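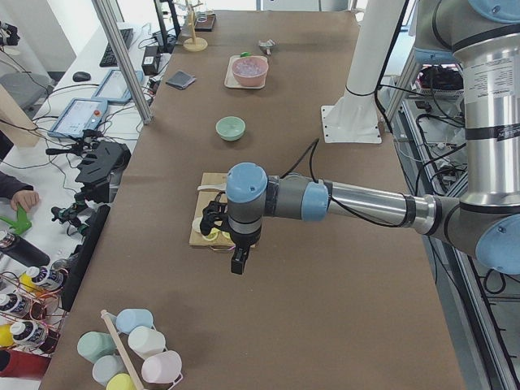 The drinks bench, with the cup rack up front and the lemon slices on their board.

Ice, ice and more ice

I promised Fergus Tennant I'd keep this short, and he has read enough of my drafts to know how that goes. So, news from the drinks bench! We finally have a result I'm willing to put in the newsletter.

If you missed the May issue, Bident is our project on getting a two-armed robot through small kitchen jobs, and for most of this spring the small kitchen job has been ice. Take the scoop, get into the bowl of cubes, bring some over to the little cup or bowl, let go of them there. I thought we'd be done in a couple of weeks (I have the email where I said so, and so does Fergus). But cubes slide and jam against each other, and they're clear, so the cameras have a rotten time telling where one stops and the next one starts.

What we'd been doing was the usual thing. A person drives the arms through the task, we record it, and a policy learns to copy the recordings. We had 182 of those demonstrations and the policy we trained on them looked lovely right up to the moment the scoop touched ice. Then it would push at the heap like someone trying a locked door. Same angle, same push, over and over.

Vilhjálmur Vídalín had the idea that got us moving. He was watching playback late one evening and noticed that when the human drivers missed, they backed out and came in again a bit steeper, and we'd been trimming all of that out as sloppy driving! So we put it back. Then we added 30 short recordings that begin with the scoop already badly placed, and the only job is to get out of trouble. We also gave those recordings more weight in training, four times what an ordinary one gets. That number came from trying a few and stopping when we liked one, so please don't quote it at me as theory.
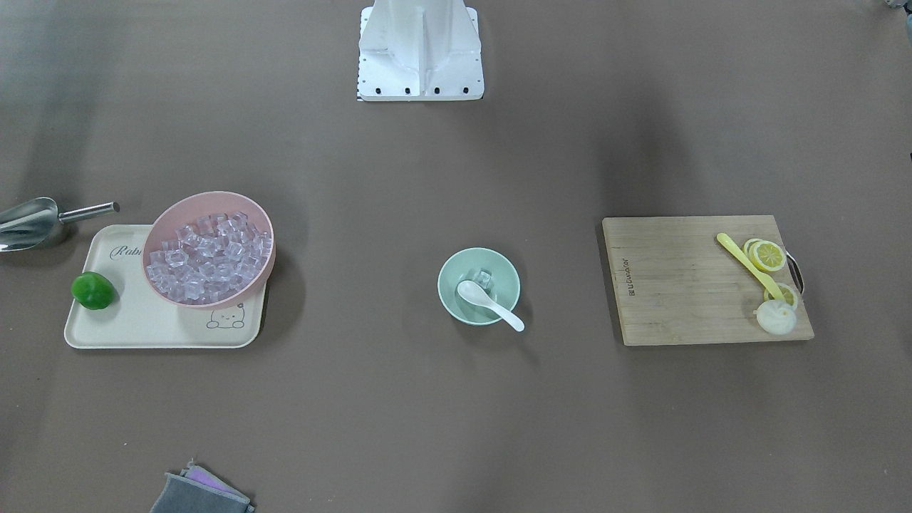

Ice on the left, small bowl in the middle, lemon on the right.

With the new mix, the robot got ice into the small bowl on 86 percent of its tries. The old policy never got past half. I made Vilhjálmur run the whole set over again with the trays shifted, and the number held up well enough that I stopped grumbling.

A thing I want to be careful about: we score a try as good if at least one cube ends up in the bowl. It's a low bar, I know. Asking for an exact number of cubes is the next step, and on that we are nowhere yet – the scoop takes what it takes. 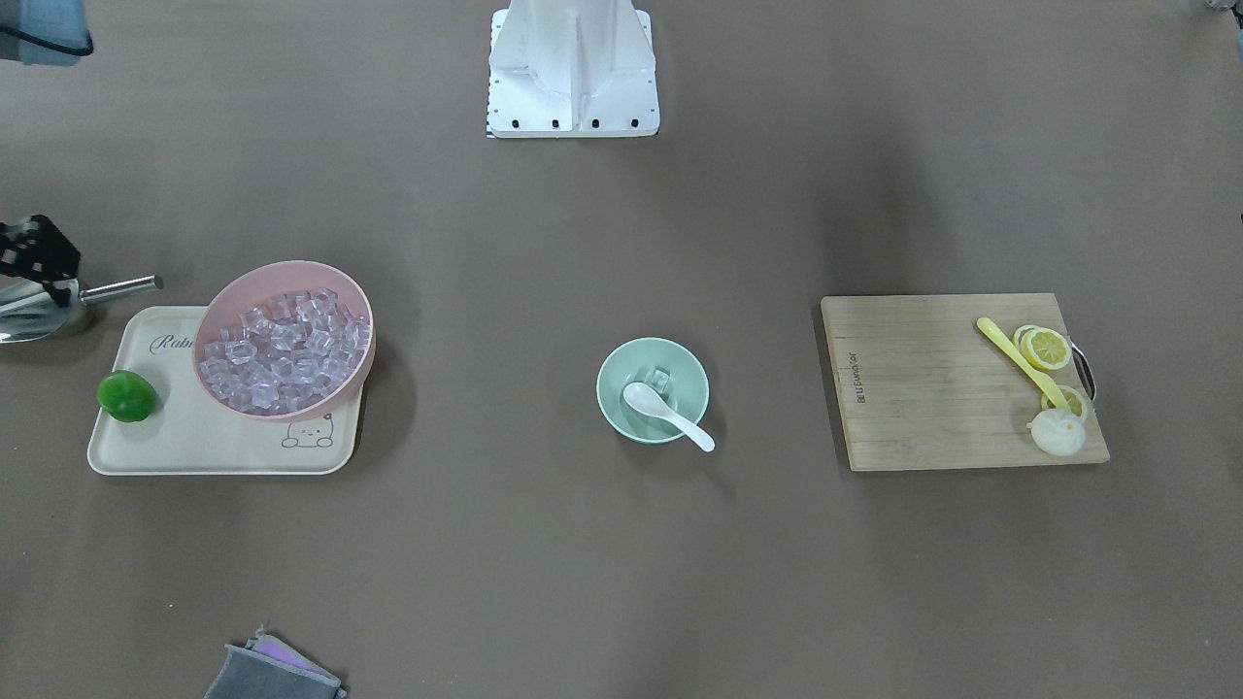
The other headache is clutter. We keep fruit and a cutting board on the table on purpose, so the policy can't get away with learning that anything brightly colored must be the target. The group over at Brellunport asked for our list of layouts, and I've said yes, as soon as I've cleaned up the file names (some of them are just me swearing in abbreviations).

Next up is a visit to Porneck, where Þrastardóttir has a bench with different lighting, and I'd love to see what that does to our clear-cube problem. My guess is nothing good. If anybody has a spare hour and wants to drive the arms before we go, come find me or Vilhjálmur. We want more drivers with different habits, and being clumsy at it is perfectly fine.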